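Borrowed hands
December 2023

By lunchtime my shoulders had gone, and all I'd done was move plastic about. I was at Clirham, where a small firm called Pasetti teaches its robot (they call it Ji) by having a person do the job through it. You put on the gloves and the headset, you move, Ji moves, and every go is saved for it to learn from later. They want 3,000 of them by April. When I walked in they had 2,035, so I thought I'd be a great help!
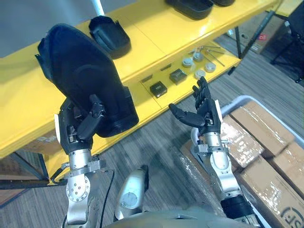 One hand full, one hand free: black plastic parts and a yellow shelf at Clirham.

The first surprise is that you can't feel a thing. At home I pick up a bowl without thinking, but with Ji's fingers I had to look, close them a bit, look again, and then hope. I squeezed far too early on my first try and had to start over. My teacher for the day, who has done 589 goes herself, told me to slow down and stop holding my breath. I hadn't noticed I was. 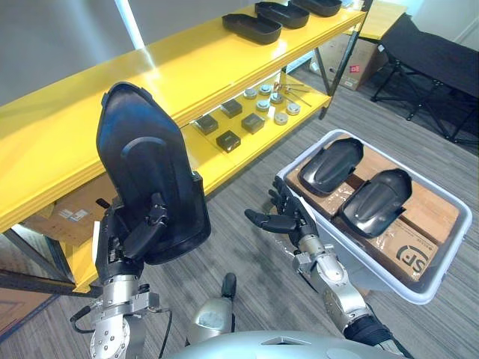
She also told me not to be too neat, which I loved. If every go is perfect, she said, Ji never learns how to get out of a muddle, so a wobble and a second grab are worth keeping. What they don't want is dithering. Hang about in mid-air wondering what to do next and Ji will learn to hang about too, and I'm afraid I'm a born ditherer.
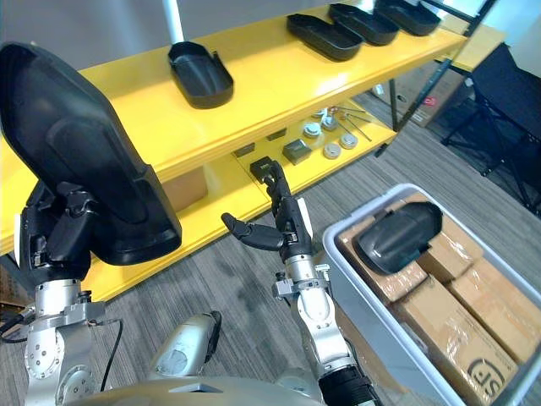 The spare hand was my undoing. It drifts off while you're busy with the other one, a bit like learning the piano, and you have to keep a corner of your mind on it all the time. I got better after tea. My final score was 70 goes, most of them usable, and then I drove home and dropped my keys twice on the doorstep.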